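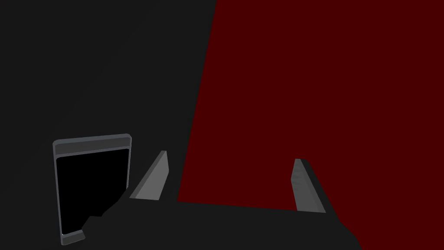

The wrist camera on the Rokine cell is set up in the simulator before any work is done on the physical arm, and students must complete this stage before booking time in the Divdale laboratory. The purpose is to confirm that the camera mount has been entered correctly in the cell file. Load the start pose with the jaws open and compare the wrist view with the one at the head of this handout: both fingers should be visible, with the red surface between them and the tablet outside the jaws, beside the left finger. If either finger is missing from your view, the mount offset is wrong. Correct it in the cell file and reload. Do not move the arm to compensate.

Search this site Search Go

Setting the jaw opening

The jaw opening is stored as parameter 474 and is given in millimeters. Set it to 65 for this exercise. Close the gripper fully, open it again, and check that the value reported in the log matches the value entered. A difference of more than 2 millimeters should be reported to Janaína Pacheco before you continue.

Routine care of the physical gripper

Lock out the arm and wipe the fingers with a dry cloth. Check the finger screws with the torque driver kept at the cell. Worn finger pads are replaced in pairs, and the jaw opening is then set again as described above. Record the work in the cell log with your initials.

Reading for the April session: Panicker cell manual, section on tool mounts.

Course contact: Ismael Peixoto, Room 741 | © Vendow Technical Institute | Back to top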